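Home News Bases Courts Opinion Subscribe

Army drops larceny charge in Grenanton supply case, keeps the rest

December 21, 2025 | 3 min read | 17 comments | 6 shares

A larceny charge against Staff Sgt. Jummai Tamuno has been withdrawn eight months after investigators accused her of letting 871 items of unit equipment walk out of a supply building at Grenanton. She still faces a court-martial on charges of dereliction of duty and making a false official statement.

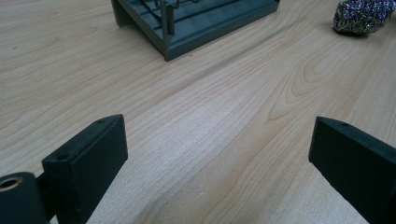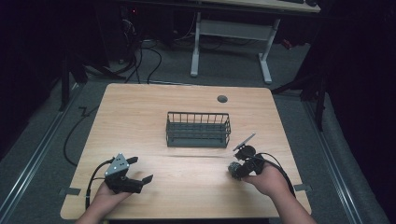 What the Army is saying

A two-paragraph statement from the Grenanton public affairs office said the larceny charge was withdrawn "in the interest of justice following further review of the evidence." It did not say what evidence was reviewed, who reviewed it or why the review came after the charge instead of before it.

The office would not answer written questions about how many of the 871 items are still missing. In April, a spokesman called the loss "significant and ongoing." The new statement uses neither word and gives no number at all.

The items were listed in a charge sheet read at Tamuno's preliminary hearing. Most of them were cold-weather gear, hand tools and radio accessories. A smaller group, which drew nearly all of the early attention, was made up of night vision mounts. The mounts themselves are brackets. The devices that attach to them were never reported missing, though two command briefings left that point unclear.

An audit with gaps

The case rests on an inventory done by Drollitz, a contractor brought in when the unit changed commanders. Its team spent 20 days in the building and compared what was on the shelves with a property record that had been moved to a new software system, Kivgate, a few weeks earlier.

Tamuno's lawyer, Kusum Thakur, has argued since the first hearing that the move to Kivgate created duplicate entries and that her client was charged with losing things the unit never owned. Prosecutors called that speculation. They have also declined, so far, to hand over the error logs from the transfer, saying the logs are not relevant.

That position is getting harder to follow. If the records are sound, the logs would presumably show it, and the government would have every reason to put them in front of a judge. If the records are not sound, it is difficult to see how the dereliction charge survives, given that it relies on the same count.

Thakur said in a phone interview that the withdrawal was welcome but late.

"They told her neighbors she was a thief," Thakur said. "Now they say she may have filled in a form wrong. Those are very different things, and they want the same courtroom for both."

Her own account deserves some care too. Thakur has said several times that 6 officers signed off on the shelves before Tamuno took over. The signatures shown at the hearing cover only part of the building, and one page has no date. Asked about it, Thakur said the rest of the pages would come out at trial.

What comes next

The false statement charge concerns a hand receipt Tamuno signed for a shipment from Zakharchenko, a surplus depot that sends used tools to several units in the region. Investigators say she signed for crates she had not opened. Two former supply sergeants testified that this was common practice in the building, and the hearing officer's report mentions their testimony in a single line.

Tamuno has not been held in confinement. She was moved to an administrative job and remains there at her current rank. No trial date has been set, and no one above her in the chain of command has been charged.

The command said it would have no further comment while the case is pending.

Share this story | 17 comments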